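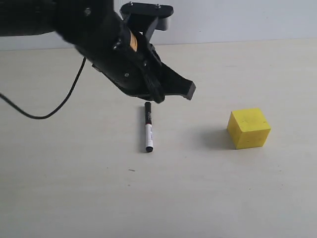 Last year's participants were asked what they would tell a person thinking of applying, and Yaw Quaye replied that the reading itself was easy and that keeping the diary every evening was the part to plan for. Applicants are asked to bear that remark in mind when they read the conditions below.

Call for Participants: Household Letters Reading Project

The Noltbridge Institute for Local History invites adults to take part in the second round of the Household Letters Reading Project. The project studies how present-day readers understand private letters written between 1880 and 1940, and in particular how they deal with old handwriting, missing dates and family nicknames. The letters come from the Agbenyega Collection, a gift of family papers that now holds 3,906 items, most of them letters and postcards.

We are looking for 100 participants. The first round was a small one, with 33 readers, and was limited to people who already used our reading room. The second round is open to the general public, and no background in history or archives is required.

What participants will do

Each participant will receive a packet of copied letters at the start of the study and will read one letter an evening for four weeks. After each letter, the participant writes a short entry in a reading diary. The entry should state who the participant believes wrote the letter, to whom, and for what purpose, and should note any word or passage that could not be made out. Entries may be written by hand or typed. Most run to half a page.

Participants will also attend two group sessions at the Institute, one before the reading period and one after it. The opening session includes a lesson in reading common letter forms of the period, among them the long s, which a few older correspondents were still using out of habit. At the closing session, participants compare their readings of three letters that appear in every packet. 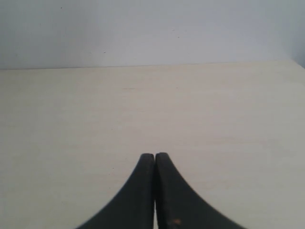 May participants discuss the letters with family members while the study is under way? We ask that they wait until the closing session, as the diaries are meant to record one person's reading.

The same applies to searching for the names of the correspondents online or in public records. Dictionaries and atlases may be used freely, provided that their use is noted in the diary.

Who may apply

Applicants must be 18 or older and able to read English comfortably, both in print and in cursive. Large-print copies can be supplied, but these enlarge the original handwriting and do not replace it with type. Applicants who would prefer typed copies are welcome to ask about our separate transcription program, which accepts new members all year.

Current employees of the Institute and members of the Agbenyega family may not take part. People who served as readers in the first round may apply again and will receive different letters.

We particularly welcome applications from people who learned cursive outside the United States, from people under 30, and from people who still write letters by hand. These groups were thinly represented in the first round, and the results were harder to interpret for that reason.

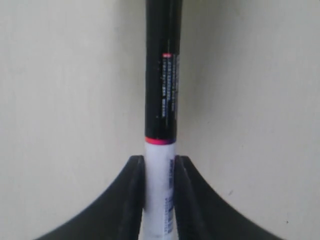 Some of the letters deal with illness, debt and the death of children. Packets are put together at random, and it is not possible to promise that any one packet will be free of such material. A participant may skip any letter without giving a reason, or may leave the study at any point.

Payment and expenses

Participants who complete the diary and attend both sessions will receive a gift card and a one-year reader's ticket. Travel by bus or train to the sessions will be repaid on presentation of a receipt. Parking at the Institute is free, but the lower lot is closed for repaving and visitors should use the entrance on the hill side.

Participants who leave early keep their reader's ticket and may claim travel costs for any session they attended.

Use of the diaries

Diaries will be given a number on receipt and stored apart from names and addresses. Short passages may be quoted in the project report, without names. The report on the first round was completed in March and can be read at the front desk or requested by mail. Participants may ask for the return of a handwritten diary once it has been copied.
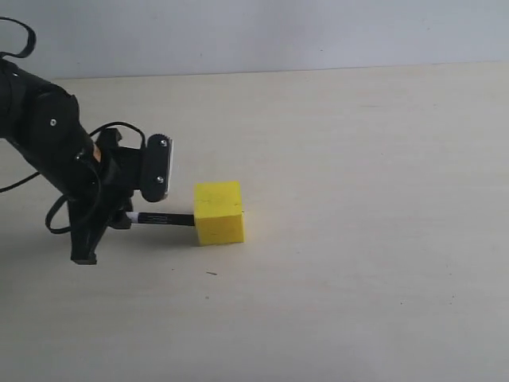 Abena Kwofie
Project Coordinator, Household Letters Reading Project

How to apply

Application forms are available at the front desk of the Institute and will be mailed on request. The form asks for contact details, age group, and a few lines on the applicant's experience with handwritten documents, if any. A sample letter is attached, and applicants are asked to copy out its first paragraph as well as they can. Mistakes in the copy will not count against an application.

Completed forms must reach the Institute by 27 May 2018. All applicants will be notified by mail, whether or not a place can be offered. Questions about access to the building or about large-print packets should be directed to Adjoa Tetteh at the front desk.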